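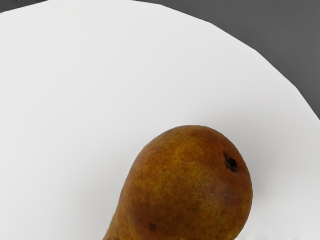
I have been trying to eat dinner without my phone for three weeks now, and I'm finding it weirdly hard. I live alone, so it's me, the chair and whatever I cooked, and for years the phone has been the other person at the table. The first night I lasted maybe four minutes before my hand went looking for it. So I started giving myself things to look at instead. A big white plate with a rim made of short straight edges, for instance, can keep you going for a surprisingly long time if there's no screen around! I followed the corners with my eyes and thought about my old apartment on Ostby Street, and then about whether I ever canceled the gym there (I did not).

What got me started was the weekly screen report. It said I'd picked the thing up 648 times. In one week! I told my friend Urho Lehtinen and he laughed until he checked his own, and then he went very quiet and changed the subject to his car.

My rules are pretty loose. Phone goes in the hall drawer when the food is ready. Radio is allowed, podcasts aren't (I know, I know, but I start fiddling with the speed). Books are allowed on weekends. If my sister calls, she calls, and I'll get back to her after the dishes.

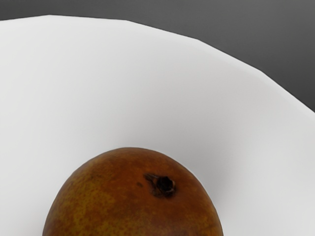
Dessert, one piece of fruit, big plate.

The part I didn't expect is that I eat slower and get bored sooner, and being bored at 7:15 in the evening means I go out. I've walked down to the Mastthorpe bridge and back most nights, which my step counter says is a bit over 3,000 steps. Last Tuesday I stopped to talk to a man repainting his fence and we got into a whole thing about primer. I don't own a fence.

Breakfast is still a disaster, by the way. I read the news over my oatmeal this morning and only noticed when the bowl was empty. I might try the drawer for that too, but probably not before July, when work calms down and I can be grumpy in peace.

Contact | © Nikside Notes | Back to top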